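RES 111: Residential Building Systems
Unit 3 Handout: Low-Voltage Wiring and Household Alarm Devices
Erncombe Technical Institute, Department of Building Trades
Revised 18 August 2020

Purpose of this handout

This handout accompanies the third unit of the course and should be read before the first shop session. It covers the transformers, conductors, and detection devices found in an ordinary single-family house, with emphasis on smoke alarms, carbon monoxide alarms, and water leak sensors. Students are expected to know the vocabulary in the first section without reference to notes.

Nothing in this handout replaces the adopted electrical and fire codes of the jurisdiction in which the work is performed. Where a manufacturer's printed instructions and this handout differ, the manufacturer's instructions govern. Where the local code is stricter than either, the code governs.

Terms

Line voltage. The voltage supplied to ordinary receptacles and lighting in the house, nominally 120 volts in the United States.

Low voltage. For this unit, circuits supplied by a listed transformer or power supply at 30 volts or less. Thermostats, chimes, and many sensors operate in this range.

Interconnected alarms. Alarms joined by wire or by radio so that when one sounds, all of them sound.

Nuisance alarm. An alarm caused by a harmless source such as cooking vapor or shower steam. The device has worked as designed, but its location or type may be poorly chosen.

Supervised circuit. A circuit that reports a fault at the panel if a conductor is broken or a device is removed.

Standby power. The battery or other source that keeps a device in service when line voltage is lost.

Transformers and conductors

A low-voltage transformer is rated by its output voltage and by its capacity in volt-amperes. Both figures appear on the nameplate, and both must be checked. A transformer with the correct voltage and insufficient capacity will often operate one device normally and then fail to operate two devices together. The fault is frequently blamed on the second device, which is replaced at the owner's expense with no improvement.

To size a transformer, add the volt-ampere ratings of all devices that may draw power at the same moment, and select the next standard capacity above that total. Devices with heating elements, cameras, or radios draw power continuously and must always be included in the sum.

Conductors for low-voltage work are commonly 18 or 22 gauge. Voltage drop increases with length and with current, and it is calculated for the full path out and back. In a house with a run of 60 feet to the farthest device, the conductor length used in the calculation is therefore twice that distance. Students lose more points on this step than on any other in the unit.

Low-voltage cable must not share a box or raceway with line-voltage conductors unless a listed barrier separates them. Where the two must cross in a wall or attic, they should cross at a right angle. Cable is to be supported from the structure - never from ductwork, water piping, or another cable.

Smoke alarms

Two sensing methods are in general use. Ionization alarms respond more quickly to fast, flaming fires. Photoelectric alarms respond more quickly to slow, smoldering fires. Combination units contain both sensors. The choice of method should be recorded on the device schedule for each location and should not be left to whatever is on the truck.

As a general rule, a smoke alarm is required in each sleeping room, outside each separate sleeping area, and on every level of the house, including a basement. Alarms should be mounted on the ceiling or high on the wall within the distance permitted by the instructions. Avoid the following locations:

Close to a supply register or ceiling fan, where moving air may carry smoke away from the sensor.
Close to a bathroom door, where steam may enter the chamber.
Close to a cooking appliance, unless the alarm is listed for that use.
In an unheated attic or garage outside the temperature range on the label.

A smoke alarm has a limited service life, commonly ten years from the date of manufacture. The date is printed on the back or side of the unit. Students inspecting an existing house must remove each alarm from its base and read the date; the date of purchase or the date given by the occupant is not acceptable for the inspection form.

Carbon monoxide alarms

Carbon monoxide is colorless and odorless, and it mixes readily with room air. Mounting height is therefore less important than it is for smoke, and the manufacturer's instructions should be followed. Location within the house matters a great deal. An alarm is generally required outside each sleeping area where the house has a fuel-burning appliance or an attached garage.

These alarms measure concentration over time. A low concentration may be tolerated for an hour or more before the alarm sounds, while a high concentration will cause it to sound within minutes. Occupants who ventilate the house and then find that the alarm has stopped often conclude that it was faulty. They should be told plainly to leave the house, call the fire department, and stay outside until the source has been identified.

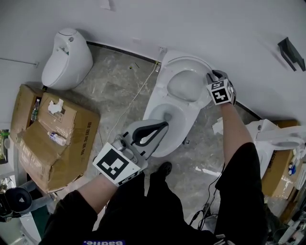 Water leak sensors

A leak sensor is a simple device. Two exposed contacts rest on the floor, and water between them completes a circuit. The sensor may sound a local buzzer, send a radio signal to a hub, or close a motorized valve on the main supply. Students should be able to state which of these a given product does before recommending it. A buzzer alone is of little use in a house that stands vacant in February.

Spot sensors protect a single point. Rope sensors detect water along their length and are preferred behind appliances and along foundation walls. Either type must be placed at the lowest part of the floor, which should be found with a level. Contacts should be wiped clean at every annual service, as dust and detergent residue can prevent a signal or cause a false one.

Where a motorized valve is used, the following points apply:

The valve must be installed downstream of the main shutoff and must be accessible.
It must have a manual override that the occupant has been shown how to use.
It must not cut off the supply to a residential sprinkler system.
It should be cycled at regular intervals so that mineral deposits do not hold it in one position.

Worked case: the Mekley house

The Mekley house is the standard case used in this unit. It is a two-story house of 3,000 square feet with a gas furnace, an attached garage, and an unfinished basement. The plans are posted in the shop. The existing system consists of battery-operated smoke alarms in the upstairs hall and the kitchen, with no carbon monoxide detection and no leak detection.

Each student will prepare a device schedule listing the location, type, power source, and interconnection of every alarm to be installed. The kitchen alarm is to be addressed specifically. Past students have tended to leave it in place, although it stands directly over the range and the occupant is said to remove its battery when cooking.

The schedule must also include leak sensors at the water heater, the washing machine, and the basement floor drain. Products may be taken from the Fernier or Quách data sheets in the course binder. The two product lines use different radio protocols and cannot be interconnected with one another. A schedule that mixes them on one alarm network will be returned without a grade and may be resubmitted once.

Testing and records

Every alarm is to be tested by its test button after installation, and interconnection is to be confirmed by listening at each remaining device in turn. The test button verifies the circuit and the sounder. It does not prove that smoke or gas can reach the sensor, and for that reason the openings in the housing must also be inspected for paint, dust, and insects.

Line-voltage alarms are then tested again with the breaker off. A unit that fails on standby power has not passed - even if it sounded correctly a moment earlier. Before any alarm is removed from a circuit, the circuit must be de-energized and verified with a tester that has itself been checked on a known live source.

Where alarms are monitored by an outside company, the company must be notified before testing begins and again when it ends. Record the name of the company and the time of both calls.

The written record left with the occupant should state the location of each device, its date of manufacture, its replacement date, and the battery type. A copy is to be placed inside the door of the electrical panel.

Review topics

Be prepared to discuss transformer capacity and its symptoms when exceeded, the calculation of voltage drop over a two-way path, the difference between the two smoke sensing methods, and the limits of the test button. The Mekley schedule is due at the start of the second shop session. Late schedules are accepted only by prior arrangement with the department office.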